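Simulated kitchens help predict how robot arms will do on real counters, Allton group reports

Sat 22 August

ALLTON – A robotics group in Allton says it can now tell, before a real arm is switched on, which of several control programs is likely to do best at kitchen chores. The method, called Sera, runs each program through computer-rendered kitchens and uses the results to rank them.

The group released a report on the work this week along with part of its software. In the main test, Sera put 4 control programs in order from best to worst. The same programs were then run on a real arm in the group's lab, and the order came out the same except that the two in the middle traded places.

Testing on real hardware is slow. Someone has to set out the objects, start the arm, watch it, write down what happened and put everything back for the next try. The report says a full comparison of the programs took 2 weeks of lab time on the real arm. The simulated version was done overnight.

Robot simulators have been in use for many years, but programs that do well in them often do poorly on a real counter, and the other way around. Lighting is one cause. Friction is another, along with small differences in where the camera sits. A program that has learned to spot a sponge under flat, even light may miss it when a shadow falls across the counter.

Sera deals with this by changing the kitchen many times over. Each chore is run in 40 versions of the room, with different counter surfaces, wall colors, light directions and starting positions for the objects. A program's score is its average across all of them. The group found that a score from one kitchen, even a carefully built one, was a poor guide to lab results. Once 30 versions had been included, adding more changed the ranking very little.

The chores are short ones: pick up a named object, move it to a named place, or slide one thing out of the way of another. Objects that have nothing to do with the chore are left on the counter on purpose, and the program has to work around them.

The report also covers how failures are scored. Earlier tests by the same group gave a program one point for finishing and none for anything else. Sera gives partial credit for reaching the right object and for getting a grip on it, even if the object is later dropped. The authors say this made the scores steadier from one run to the next, and it showed that two programs with the same finish rate were going wrong in different ways. One tended to reach for the wrong thing. The other reached correctly and lost its grip on the way up.

Long, low objects gave all of the programs trouble, both in simulation and in the lab. The arm could usually get its fingers to the object but often took hold too near one end, and the far end dragged.

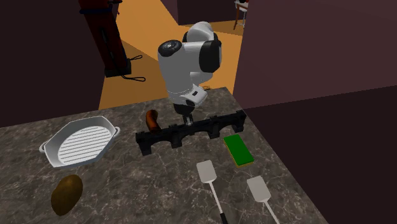
What the method does not cover

Sera was checked against one real arm in one lab. The authors say they do not know whether the rankings would hold for an arm with a different hand, or for one mounted on a moving base. Soft items such as dish towels were left out, as were liquids. The simulator treats food items as solid shapes that do not bend or bruise.

The method also predicts order better than it predicts actual success rates. Nearly all the programs scored higher in simulation than on the real counter, and the size of the gap varied from chore to chore. The report advises against using a simulated score to decide whether a robot is ready for use in a home.

Outside labs will be able to send in their own control programs for scoring beginning in November. Entries will be run on the group's computers, and the top-ranked ones will get time on the real arm. The room files and the scoring code are free to download for research use. The object models will follow once the group has finished checking their weights and sizes against the real items.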